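Gripper build, part whatever: laundry, screws, and a spring I lost

24/05/2025

Quick one tonight because I want to get back to the bench before I forget what I changed.

Where I left it in April: the hand-held gripper closed fine but didn't open fine. Jaws would come together nice and square, then on the way back the left one lagged, and by the time it caught up I had already moved my wrist. Useless for cloth. Cloth wants both sides to let go at once or you drag the thing halfway back with you.

So. Took it apart. Again.

The pivot

Culprit was the left pivot hole. I had reamed it a hair too tight and the plastic was binding once it warmed up from use. Opened it out, cleaned the burr, tiny dab of grease. Night and day. I'd been blaming the return spring for two weeks and even ordered a stiffer set from Gastton, 138 pieces in a little plastic case, of which I have used one and lost one. It went under the workbench at the shared shop and it lives there now.

If you're building something similar, check the holes before you buy springs. Cheaper.

Finger pads

Third version of these. First ones were smooth and just slid over anything woven. Second ones I cut from a rubber mat and they gripped great but left black smudges on a white pillowcase (sorry, pillowcase). The blue ones now are printed soft with a texture on the face, two per jaw. Printed at 63 percent infill, which is a silly number, I fat-fingered it meaning 60 and then liked the result so it stays.

They do pick up lint. Wipe with a damp rag between runs. I keep forgeting and then wonder why the grip goes weird.

Mounting them is still annoying. The screws go in from the side and there's no room for a normal driver with the jaw shut, so you need the jaw open, held open with something, and a short bit. I use a clothespin. Works.

The trigger

Moved the trigger pivot back a little. My hand was cramping after ten minutes or so of steady use and I figured that was just me being out of shape, but no, the pull was too long. Shorter pull now, a bit heavier. Much better for me. Someone with smaller hands might hate it.

The handle itself is unchanged. I had a fancy shaped one from Cisternas on my wish list and then looked at the price and went back to the plain black one. Plain one is fine.

Test on actual clothes

Bench tests only tell you so much. A folded towel on a flat table is the easiest thing in the world, so I took it to the bedroom where stuff is soft and sags and the surface underneath gives when you push on it. A mattress is mean to a gripper. You go in for an edge and the whole thing sinks and you end up pinching the bedspread too.

Worked on the wine-red trousers for this one, folded lengthwise over the foot of the bed. Came in from the front, jaws open, going for the near side where the hem droops down over the mattress a bit. Slick-ish fabric, dark, over a busy flowery bedspread, so at least I can see which layer I'm on.

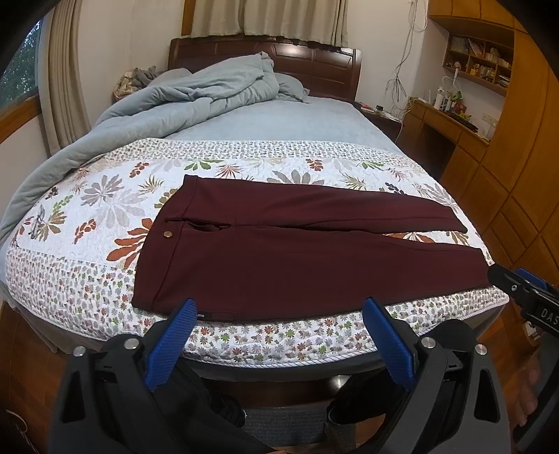
What I'm writing down from the cloth runs

1. Come in low and flat. If you tilt down even a little, the bottom pad digs into the quilt and you grab two things.

2. The waistband is the hard part. Thick, folded, stiff. The pads want to ride up over it. Leg ends are easy by comparison.

3. Close slow. I know, I know. But a fast close shoves the fabric away before the pads meet, and then you get a tiny corner pinched and it slips out on the lift.

4. Stay away from buttons. A button between the pads means the grip is all on one hard spot and the rest is loose.

5. Let go over the surface, not above it. Dropping from even a few inches and the fold opens up and you're starting over.

Logging

Side project of the side project. I've been keeping every attempt in a spreadsheet, good or bad, just a line each. Total so far is 3,211 lines since I started the first version, most of them garbage from the smooth pad days. I tried running it through Trarilel to get nice charts and gave up after an evening, the import kept eating my date column. Back to plain columns. I can read plain columns.

The goal was 300 tries with the new pads before I let myself touch the design again. Not there yet. I keep wanting to fiddle.

Money, since people ask

Screws, grease, filament, all stuff I had. The springs I didn't need. A short bit for the driver, couple bucks. The soft filament was the only real cost and I got it as an open spool from the Sosel clearance shelf, which means somebody had already left it out and I had to dry it overnight. First print was stringy as heck, second one ok.

Still to do

Cover for the gap behind the left jaw, threads get in there. Rounder edges on the pads, they leave a small dent line in softer fabrics. Maybe a softer stop at full open, it clacks and it's loud at night. Also want to try socks. Socks are going to be teh worst, I already know it, they're small and they roll.

And find that spring.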